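The Coat Rack Question: a workshop gallery

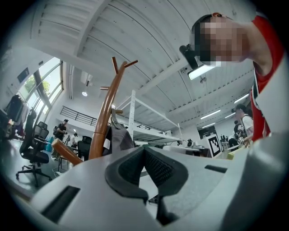 Issue 20, page 2

Lekano asked us to look at how workshops deal with coats and bags, a subject I did not think could fill a page. I am still not sure it does. Most of what gets sold as entrance storage is a hook with a price tag, and a workshop is hardly an entrance hall.

Brown wood, a tall curving trunk, glossy finish. It looks more like a hotel lobby than a place of work, and I doubt the gloss will last two winters of wet coats.

The pegs are short. Two at the top, more sticking out sideways lower down. Bernardo Peixoto swears by short pegs. I have picked too many jackets off too many floors to agree.

One grey thing hanging up, a bag or a jacket, with a small white label on it. Hardly a stress test.

White metal shelving behind, largely empty. Capucine Barbier would say there is your answer - fold the coats and put them there. People will not fold coats.

Ribbed, curved ceiling and white walls. Good light, I grant that. Dark corners are where old umbrellas go to live.

A red sleeveless jersey with white and black trim, so one person at least has no coat on.

Text: Teresa Bragança, 30/04/2021. Letters in favour of long pegs to the usual address.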